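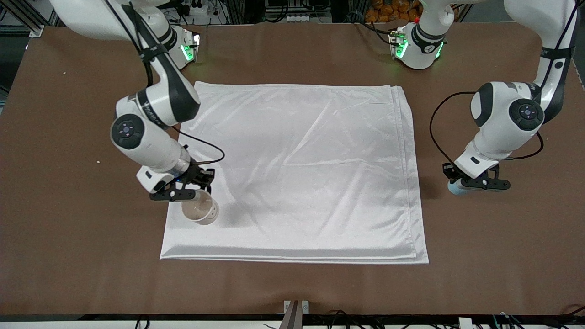 How many examples does a robot need before it can learn a chore? More than I figured back in January, when I wrote in here that 100 good runs would probably do it (ha!). We're at 877 on the cloth and cup work and I still wouldn't call it enough.

2021-10-26

Long day at the table, and my shoulders know it. Most of the morning went to Gania, which is what we call the recording program, and it kept dropping the last second of every run. A second doesn't sound like much, but that's when the gripper lets go, so those runs are useless for teaching anything! I threw out the whole batch and started over after lunch.

The afternoon was so much better. I've been trying to start each run a little differently – cup farther left, cloth turned a bit, one arm higher than the other – so the model doesn't just memorize one setup. It's harder than it sounds. My hands want to do the same thing every time, and I catch myself being neat. The satin is the worst for that, I keep smoothing it (the plain cotton never tempted me). Tomorrow I'm going to write the starting spots on slips of paper and pull them out of a bowl.

Also had the talk about sharing again. Kuvasetti has 2156 runs up now, and almost 1729 of those came from the folding set, so ours would be a nice change for whoever uses it. But the labels need work first. I wrote "place" for half of them and "put down" for the other half, and now I have to go back and pick one. Going with "place."

Muli is training overnight on what we've got so far. I want to stay and watch the numbers, but I'm going to bed.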